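**How the Tradora hand-held gripper works**

A gripper is a tool that holds things the way your thumb and finger do. The Tradora kit has two stiff fingers, a handle, and a small camera. A person holds the handle and does a chore. The camera records each move so that a robot can learn it later.

The kit comes in 17 parts and takes an adult and a child one afternoon to build. The fingers move toward each other in a straight line. When both press on an object, friction keeps it from sliding down.

Soap is a hard test. If the fingers press too lightly, the bar slips. The first picture shows the fingers with nothing between them, and the second shows them holding a pink bar. 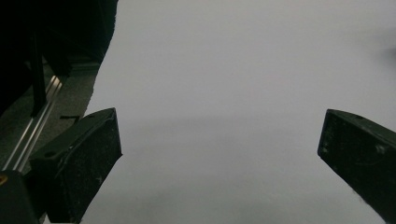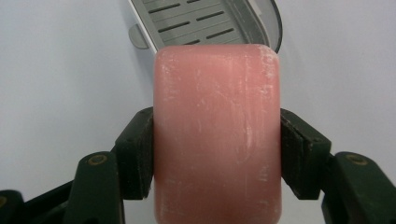
One try is too few for a robot to learn from. The guide asks for 100 tries per chore, with short breaks. Ages 9 and up. Spare finger pads are sold in packs of 3.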